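Drirker two-hand gripper set: three months in

Reviewed by Corentin Lebrun, January 8, 2023

I wanted to dislike these. The Drirker set arrived at our Irkville workshop in September, in a box large enough to have held the robot we hadn't bought, and inside were two hand-held grippers, a bundle of cables and a leaflet congratulating us on our decision. The idea is simple enough. You hold one gripper in each hand, do a job the way you'd like a robot to do it, and the set records how you did it. Later, in theory, an arm repeats your work without your tea breaks.

Set-up took most of an afternoon. The leaflet claims 6 minutes, and I suppose it might be true if you already knew which cable went where and had a third hand going spare. The software comes from Fluretitz on a separate licence and has to be told which gripper is left and which is right every time you start it. Get that wrong and it will let you record all morning before it complains.

In the hand they're better than they look. The jaws close evenly and the handles suit my hands, though Yesenia Galindo, who did the other half of our sessions, found them a stretch and went back to resting her wrists between goes. The weight sits forward, thanks to the plates on top, and you start to feel it in the forearms long before you feel it anywhere sensible.

We tried them on the sort of fiddly work that simple arms tend to make a mess of: picking up short sticks, putting them where they belong, working near a tall metal stand without sending it over.
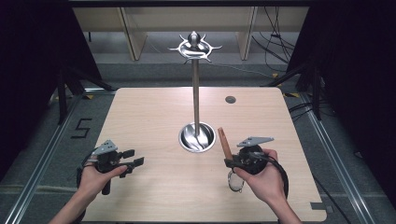

Thin things are where the set earns its keep. I could pick up a stick, turn it and hold it at an angle with hardly any practice, and the fingers didn't chew the wood. Flat things are another matter. Getting a sheet of card off a table with these is like trying to pick up a coin in oven gloves, and I gave up with my dignity more or less gone.

The cables are my main grumble. They're thick, they have opinions, and they like to wander round your wrist just as you reach across. Yesenia ran hers up her sleeve, which helped until she wanted to take her jumper off. A clip costing pennies would sort it out. Drirker sells one, for rather more than pennies.

We recorded 300 runs in all and lost six of them to the software freezing, always near the end of a good one. Support answered within a day and suggested turning it off and on again, which worked, so I can't even be cross about that.

I've also used the Arruda pair, which is lighter and has far better cables but a grip like a wet handshake. For small, careful jobs I'd take the Drirker. For long days I'd take the Arruda, or ask Yesenia to do it.

Four stars, minus one for the clip.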